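I've had the Honent folding table since August, and I'm ready to say I love it (mostly!). It cost me 90 dollars at the little shop in Gakville, and it has already held two birthday cakes, a great deal of seed starting and one very long jigsaw evening with my neighbor Omprakash.
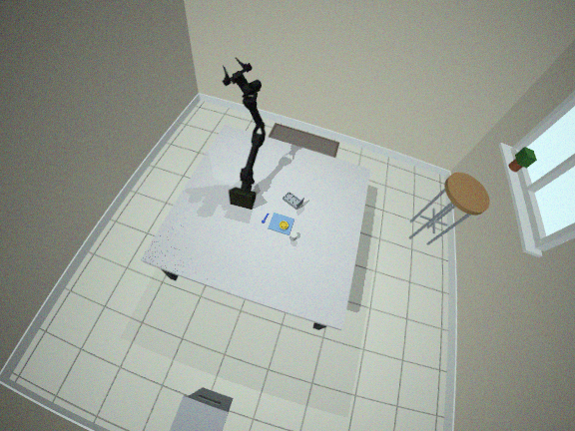
The legs lock with a good firm click – my old one never did – and it wipes clean in no time. My only grumble is the carry handle, a mean little thing that pinches my fingers all the way to the car.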